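Clirham Allotments – the August bits

Quick one this month, the kettle's on and I have to be at the Lockyer Road gate by 5:30.

Water first. The new meter read 759 gallons for July, against 362 for June. It was hot, we all know it was hot. But two hoses were left running overnight on the Skodine side and that can't keep happening. Turn it off at the tap, not just at the nozzle. Please.

Tomatoes. Blight is in the lower rows. Brown patches on the leaves, dark streaks on the stems – pull the whole plant, bag it, take it home. Do NOT put it on the shared compost. Someone did last year and we lost the lot.

Beans doing great. Too great. If you have spare, the swap table is open mornings until noon. Label what you leave, espescially the squash, some of those are ornamental and taste like soap.

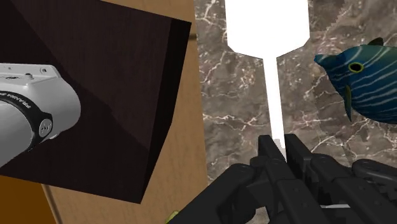 Seed order

Going in at the end of August. Same supplier as last time, Clillier, same discount if we hit the minimum. Garlic, fava beans, winter lettuce, onion sets. Write your plot number next to your name this time. Last year I had three envelopes of garlic and no idea where they went. Still have one of them in a drawer.

Huguette Gauthier (plot 17) is saving her own leek seed and says there's plenty to go around. Bring an envelope. She'd like jars back from the spring too, the ones with the good lids.

Also – the path by the shed is getting narrow again. Brambles. Bring gloves and clippers if you're down there in the evening, even ten minutes helps. Clippings go in the green bin, not behind the shed. The wheelbarrow with the flat tire is fixed, the other one now has a flat tire.

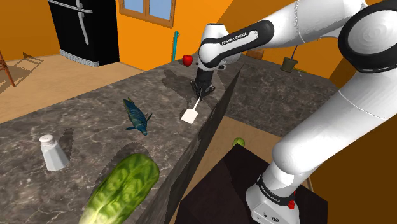 When should I plant my garlic?

Mid-October into November for most of us, a few weeks before the ground freezes. Break the bulbs up the same day, pointy end up, two inches deep, then straw on top. Don't bother with the supermarket stuff.

Dues are late for a few plots, you know who you are. Cash or check in the box by the gate is fine. Next newsletter whenever the onoins are in.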